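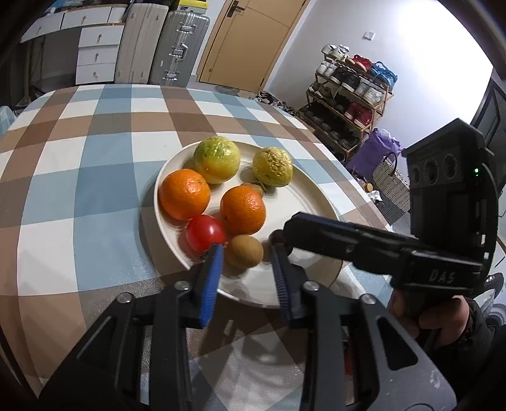 Progress report no. 2, student manipulation project
Submitted to Till Wiegand, Plastis education fund
Prepared by Theda Eichhorn, 21 Nov 2024

1. Status

The reporting period began in September. The club team consists of six students, supervised by Maritza Henao and myself. Work has concentrated on recording hand-guided grasps of fruit and other small round items for the Lirero competition task, in which mixed produce is moved between plates. All recording uses paired hand-held grippers with ribbed finger pads. The data set now stands at 2,573 accepted episodes.

2. Technical work

Ida Kramer rewrote the time alignment between the left and right streams. Episodes with a clock offset above the set limit are now rejected at import and no longer reach the labeling stage. Andri Bachmann maintains the labels: object class, grasp side, release point, outcome.

Smooth fruit such as oranges and tomatoes was covered first. Wrinkled passion fruit was added later in the period, as the task rules allow irregular produce. Pad contact on creased skin is harder to label – the first touch and the closed grasp are often several images apart – and the labeling guide was extended with a separate entry for it.
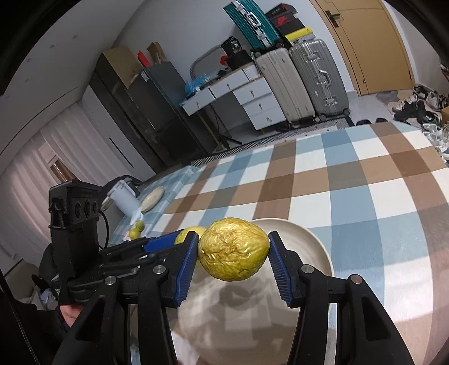
Will the extra fruit class delay the training runs?
The schedule is unchanged. Passion fruit episodes go into a separate split, and the baseline model will be trained without them.

3. Open items

The spare finger pads ordered from Kuhlmann have not arrived. Recording continues with the current set. Storage on the club server is nearly full, and older raw video will be moved to external disks once the checksums are complete.

4. Next period

Baseline training, a first replay test on the Flandemgate arm, and a revised budget sheet covering the disks and pads.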